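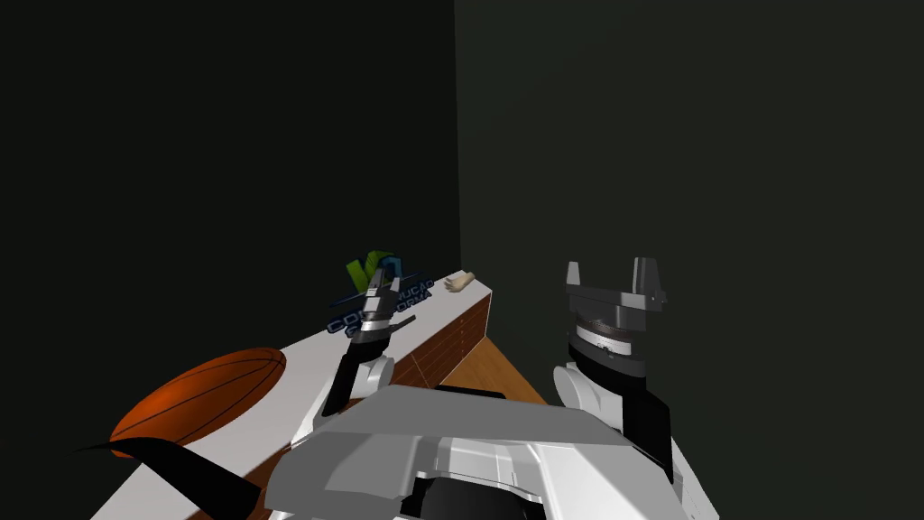
Sync changes in the Gemo desktop and mobile clients

Monday, April 22, 2024

The Gemo 6 client changes how ticket updates are queued when a device is offline. Until now, each edit was stored as a full copy of the ticket and sent when the connection came back. If two people had edited the same ticket in the meantime, the later upload replaced the earlier one, including fields the second person had never touched.

The new client stores only the fields that were edited, along with the version number each field had at the time. On reconnect, the server compares versions field by field. Edits to different fields are merged. Edits to the same field are held for review and show up under Conflicts in the left menu, with both values side by side.

Comments and attachments are never held. They are added in the order the server receives them, so a comment written offline on a train may appear below a newer one. The time shown next to it is still the time it was written.

Rigoberto Urrego ran the change against a copy of the Cárdenas project, our largest test set. Out of 2,947 offline edits, 1,383 touched a ticket that had also changed on the server. All but 73 merged without review. Most of those left over were status changes, where two people had moved the same ticket to different columns.

Before you update

Sync every device once on the old client. Edits still in the old queue are not converted — they stay on the device in read-only form and have to be entered again by hand. The queue count is under Settings, Sync, Pending.

Administrators using the Hirus connector need to turn on "Send field versions" in the connector settings. With this off, tickets changed through Hirus are treated as fully edited and will produce conflicts on every field.

The old sync method stays available on the server until September. Questions about custom fields, calculated ones in particular, go to Anselmo Espinoza on the client team.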